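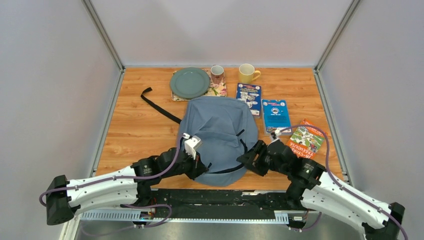

书包为什么会让肩膀疼？

你有没有过这种感觉：早上出门的时候，书包好像还挺轻的，走到学校门口，它就变成了一块大石头？我小时候天天这么想，还怀疑过是不是有人趁我不注意往里面塞了砖头！后来我学了一点物理，才慢慢弄明白这件事。今天就跟你聊聊书包、肩膀，还有一个叫“压强”的家伙。

先说重量

地球一直在拉着我们，也拉着你的课本、水壶和铅笔盒。这个往下拉的力就叫重力。东西越多，重力就越大，书包也就越沉。

那为什么走着走着会觉得更沉呢？书包可没有偷偷长胖，是你的肌肉累啦。你的肩膀、后背和肚子上的肌肉，一路上都在使劲儿帮你站直。你可以试试看：拿一本不厚的书，把胳膊往前伸直，数到六十。刚开始轻飘飘的，到后来胳膊就会发抖。书还是那本书，对吧？

再说压强

我有个朋友叫阿什拉夫·哈姆迪，他小时候用一根细绳子当书包带（原来的带子断了，他懒得告诉妈妈），结果肩膀上勒出一条红印子，三天都没消。同样的书，换回宽带子就舒服多了。

这里面藏着一个小秘密。书包往下压的力气，要由带子底下那一小片肩膀来扛。带子很细，这一小片就很小，所有的力都挤在一起，当然疼。带子宽，力就摊开了，每个地方只要分担一点点。科学家把“每一小块地方受到多大的力”叫作压强。

压强到处都有呢。图钉的尖儿很细，所以轻轻一按就进了木板。骆驼的脚掌又宽又大，走在沙子上不容易陷下去。滑雪板长长的，也是同一个道理。下次切苹果，你可以请大人让你看看刀刃有多薄，想想要是用勺子背去切会怎么样……我试过，苹果滚到桌子底下去了。

为什么要背两根带子？

很多大哥哥大姐姐喜欢只背一边，觉得这样很帅。我也帅过一阵子！可是这样一来，一边的肩膀要扛全部的重量，身体就会不知不觉往另一边歪，免得被拽过去。歪着走上一路，腰和脖子都会抗议的。两根带子一起背，两边肩膀各分一半，身体就不用歪了。

带子的长短也要管一管。带子太长，书包会垂到屁股下面，一走路就晃来晃去，还把你往后拽，你只好弯着腰往前探着头，像一只找东西吃的乌龟。把带子收紧一点，让书包贴着后背，底部差不多在腰那里就很好。

重的东西放哪儿？

来做个小实验吧，需要一个书包、一本厚厚的字典，还有几件软衣服。

第一次，把字典放在最靠近后背的那一层，外面塞衣服，背上走一圈。

第二次反过来，衣服贴着后背，字典放在最外面，再走一圈。

两次的东西一模一样，可是第二次你多半会觉得书包在往后拉你。重的东西离身体越远，就越像有只手在后面拽你，你得花更多力气才能站稳。你抱过小弟弟小妹妹吗？贴在胸前抱着还行，伸直了胳膊举着，一会儿就不行了。一回事！

所以装书包的时候，大课本贴着背放，轻的、零碎的放外面的口袋。水壶要是放在侧袋里，另一边也可以放点儿什么，比如雨伞，这样左右比较平衡。

到底能背多重？

常听到的一个说法是，书包最好不要超过体重的十分之一到百分之十五。假如你的体重是30公斤，那就是3公斤到4.5公斤。家里有体重秤的话，你先自己站上去，记下数字，再背着书包站一次，两个数一减，就是书包的重量了。（减法终于派上用场了，是不是？）

我把自己以前的书包也称过一回，里面光是一只装满水的大水壶就有不少分量。还翻出两颗弹珠、5块橡皮，和一本早就该还给图书馆的漫画。漫画有245页，难怪那么沉！

所以我有个习惯，想推荐给你：每个星期五放学回家，把书包整个倒空，抖一抖，再把下星期一要用的东西放回去。石头、旧卷子、吃剩的半包饼干，都请它们出来。要是这样还是很重，或者肩膀和后背老是疼，一定要告诉爸爸妈妈和老师，别自己忍着。

还想玩一玩的话，可以用厨房里的海绵试试压强。拿一个装了水的瓶子，先正着放在海绵上，再拧紧盖子，倒过来用瓶盖那头立着，比一比哪一次海绵陷得更深。先猜，再做，猜错了也没关系，我第一次就猜错了。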